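**Storage bins - your questions, Preltthorpe toy and kit library**

Updated for March. If yours isn't on the list, ask at the desk.

**Which bins do you use?**
The white plastic ones with rounded corners and an oval handle hole. We call them Brevis bins because that's what the old order sheet said. We have 63 in use and a few spare.

**Do they come with lids?**
No. Lids went missing within a month last time, so we stopped. If you need to stack, use the Clindar crates from the back shelf instead.

**How do I carry one?**
Both hands, one in each handle hole. Don't drag it by one side, the rim takes all the strain. Small children can share a bin between two if it's only got soft balls in.

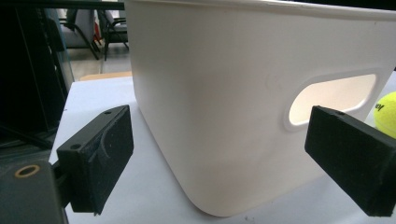 Scuffs are fine, by the way. We don't charge for marks. Cracks round the handle - tell us, and we'll swap it.

**What goes in a ball bin?**
Tennis balls, foam balls, beanbags. Nothing with a pump valve, those live in the net. No shoes!! Someone will ask.

**How do I clean it?**
Warm water, washing-up liquid, soft cloth. Not the green scourer, it leaves the plastic dull. Dry it upside down on the rack. Grit collects in the corners so give them a second wipe.

**Can I write on the bin?**
Please don't. Use a stick-on label, low down on the front, right hand corner. Pencil is best, pen smudges.

**Do I have to empty it before I bring it back?**
Yes, fully. Tip the lot out on the table, check the bottom, then put the balls back in once we've ticked them off. Takes a minute. Less if you dont chat.
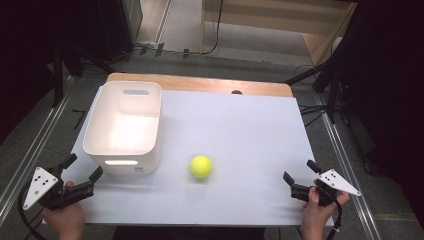
**Aisyah Oei**
*Loans and storage*

**One ball's missing. Do I owe anything?**
Not for one. More than that and we ask for a replacement, any make, used is OK so long as it still bounces.

**How long can I keep a bin?**
Three weeks. Renew by phone or at the desk, before 4pm please.

**Can I buy one?**
Not from us. Try Chin on the high street, they had some in Febuary - ring first.

**Where do I leave it if you're closed?**
You don't, sorry. Hang on to it until we're open. Bins left on the step fill up with rain.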